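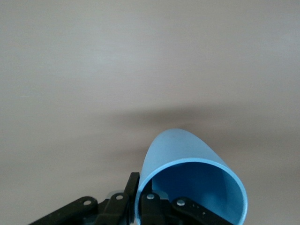 So what do people do with a plastic part once it has come away from whatever it belonged to? Mostly they keep it, usually in a kitchen drawer, and usually for years.

I didn't expect that to take up a whole section, but the drawers of Grestonthorpe had other ideas. Kathleen Lynch and I went round on Friday evenings in November, asking people to tip out the odds and ends and talk us through them. We ended up with 2,929 loose objects, and 1,869 of them were plastic (I'd have bet on screws!). Short tubes and hollow ends gave us the most trouble. We wrote them all down as "open pieces", meaning anything you can look into, and left the guessing to the householders.

And they do love to guess. Raffaele Mazza's interviews are full of people turning a bit of tube over and trying it out as a funnel, a scoop or the foot of a chair – often all three in a minute. Figure 1 shows a light blue piece with a round mouth and a rounded tip, the sort of shape that gets talked about for ages. Colour comes into it too. People were far happier to throw out grey or black bits than blue ones, and Dymphna Dolan thinks a bright colour makes a thing look like part of a set, so it gets held back in case the rest turns up.

Figure 1. Open piece, light blue plastic.

We did argue over the word "lost". Darragh Mac an tSaoi wanted to use it for every part with no known home, but most of our householders wouldn't have it. The part was in the drawer, they said, and it was the other half that had gone missing. I've gone with "unplaced" from here on, and the next section takes up the pieces that did find their way back.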